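4.2 First pick: soft things off a low seat

The fun part! With both arms homed and the Kondo profile loaded, you can finally let the robot tidy something.

1. Park the base facing a child-size chair, close enough for both grippers to reach the seat.
2. Stack two small pillows on it.
3. Set grip force to 60 and run the pick.
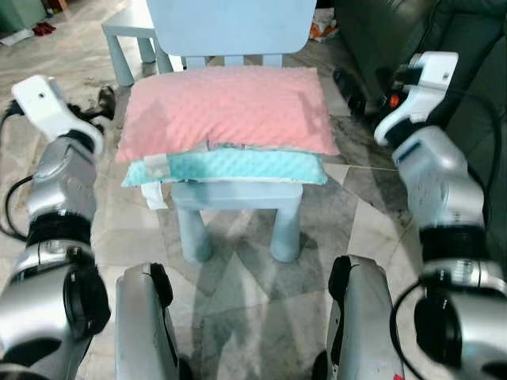
4. If the top pillow comes up alone, save the pose. If both lift together, raise the approach height and go again - mine took a whole Saturday.

Note: dotted plush grips beautifully at low force.

CAUTION: Keep a hand on the stop button and your fingers clear of the wrists.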